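Kullix Wood Surfaces
Tabletops and Worktables

Sarka Worktable, Light Finish
Item 713

Overview

The Sarka worktable is supplied to schools, libraries, training rooms and shared workshops. It has a light-colored wooden top on a plain frame and is intended for daily use by more than one group of people. The top and the frame are sold together or separately. Customers who already own a Tolter frame may order the top alone, as the fixing points are the same on both.

The light finish is the standard choice for this table. It suits rooms with limited daylight, and small parts, pencil lines and thread are easy to find against it. A darker stain can be requested at the time of order. Stained tops are made individually and cannot be returned unless they arrive damaged.

Ordering options

Top with frame, item 713
Top only, item 651
Frame only, item 919
Dark stain, by request, any top

Each top is wrapped separately for delivery. The frame is shipped flat with its bolts in a sealed bag and one wrench. Two people are required to lift the top into position.

Assembly

Lay the top face down on a blanket or a clean carpet. Set the frame on it so that the holes line up with the threaded inserts. Start all 8 bolts by hand before tightening any of them. Tighten opposite corners in turn, then stand the table upright and adjust the feet until it no longer rocks. Check the bolts again after the first month of use.

Wood moves with the seasons. The fixing holes in the frame are slotted to allow for this, and the bolts should be firm but never forced. Tables placed next to a radiator or in direct sun may show some change in color over time.

Daily care

Wipe the surface with a soft, damp cloth and dry it straight away. A small amount of mild dish soap may be added for greasy marks. Do not use scouring pads, bleach or furniture polish containing silicone. Spilled ink, coffee and paint should be wiped up at once.
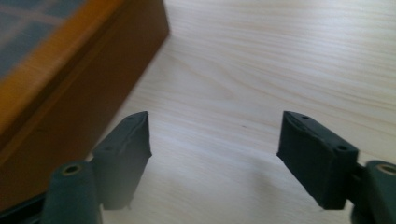 Tops used for craft or repair work should be covered with a mat when knives, soldering irons or hot glue are in use. Light scratches may be sanded by hand along the grain with fine paper and then re-oiled. Panyasiri hard oil is recommended for this purpose and is stocked by our parts desk. Apply it thinly, leave it for the time stated on the can, and wipe off the excess. Oily cloths must be laid flat outdoors to dry before they are thrown away.

Delivery and returns

Orders are delivered to the ground floor. Delivery to upper floors must be arranged in advance and is subject to an extra charge. Please inspect the top before signing and note any damage on the delivery slip. Unused tables with the standard finish may be returned in their original wrapping. No deliveries are made during the August shutdown.

Page last revised 21 April 2019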